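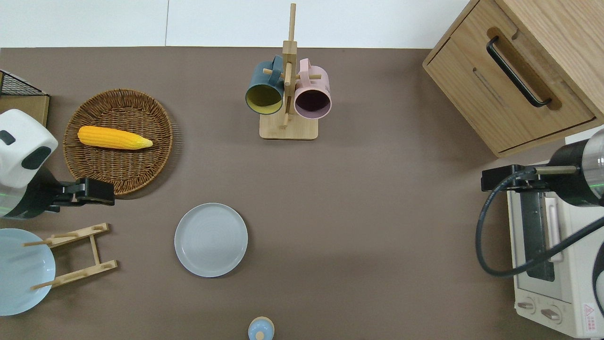

House rules for a shared bench

Print this article | E-mail this article

Most written rules for robot arms come from factories, where there is a fence, a gate and a stop button on the gate. Small labs and workshops have a table and two arms. The formal standards still apply to them, but few people who work at a bench have read one from end to end.

Skornside, a training workshop with 17 benches, has spent the past year writing something shorter. Its code for household tasks runs to 32 rules on 3 sheets of paper, and a copy hangs by every door.

The first sheet is about the table. Anything an arm may pick up must be on the setup list for that task, down to the mugs and plates. Heavy items go where the arms can reach them without crossing each other. Appliances are treated as if they were live, even when the task only needs the door opened.
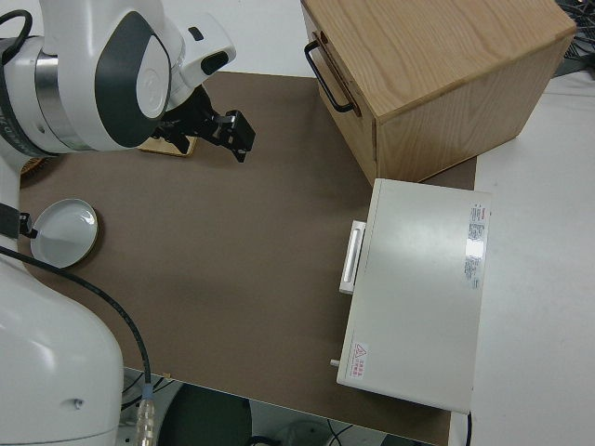 Cables take up most of the second sheet. An arm's own cable needs enough slack for its full reach, and the operator has to move each joint through its range by hand before the first run of the day. Loose leads on the floor are logged as a fault. Lendero, which fits out benches for colleges, has taken over this part word for word.

Speed was harder to agree on. The October draft held every arm to 70 per cent of its rated speed whenever a person was in the room. Operators at Yoshida said that was too fast near crockery and too slow for everything else. The limit now depends on the task – lower for lifting and hanging, higher for moves through clear space.

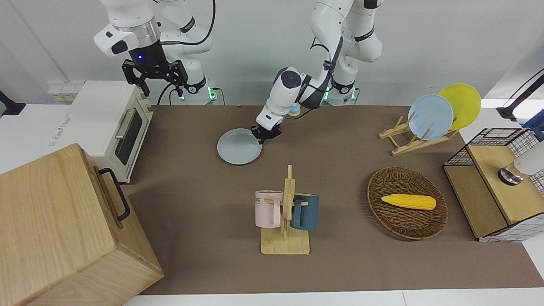
The last sheet covers two arms working together. One is named as the lead before the run starts, and the other waits if both are sent to the same spot. Stopping one must stop both. Pevus, whose software runs on the Skornside benches, has made that the default setting.

The code is reviewed each spring, and copies can be had from the Skornside office.

Print this article | E-mail this article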